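# Grabner 324 Emissions Recorder

The Grabner 324 is a fixed recorder for facilities that must report greenhouse gas output under state or regional climate rules. It logs carbon dioxide and methane readings from the stack, stores them locally, and prepares the periodic file that most programs require. The unit is supplied by Jultness and supported from the Lutow service center.

Page updated Apr 3, 2026.

## Intended use

The recorder is suited to small boilers, food plants, paper mills and district heating sites. It is offered to operators that fall under a reporting threshold for the first time and have no monitoring system in place. 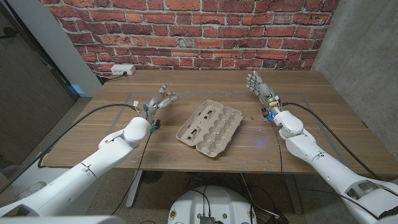
Reporting duties now reach well past the power sector. Several programs ask manufacturers to state emissions by product line, and packaging is often the first category requested. A molded pulp egg carton, with its rows of rounded cups and hinged lid, carries an energy cost from drying that the plant must assign to it. The recorder allows up to 217 product codes, and each reading can be tagged to the code in production at the time.

## Specifications

| Item | Value |
|---|---|
| Gas channels | 2 (carbon dioxide, methane) |
| Product codes | 217 |
| Local storage | 620 days |
| Mounting | Wall or rack |
| Export format | CSV, XML |

Stored records are locked after each daily close. Corrections are kept as separate entries – the original reading is never overwritten – so that a verifier can follow every change.

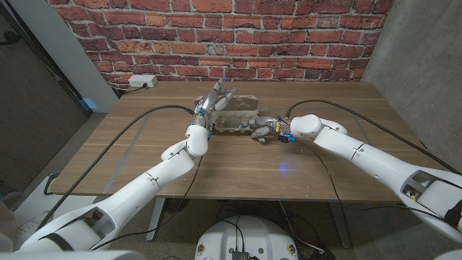 **Does the recorder replace a third-party verifier?**

Operators must still appoint a verifier wherever their program calls for one. The recorder supplies the data file and the change log that the verifier will review.

## Ordering

Orders are accepted from registered facilities and from public agencies. The sensor kit, part number Grurnia 2, is sold separately and must be fitted by a qualified installer. Units ordered before the end of March ship with the earlier manual; the current edition may be requested from the Lutow service center at no charge.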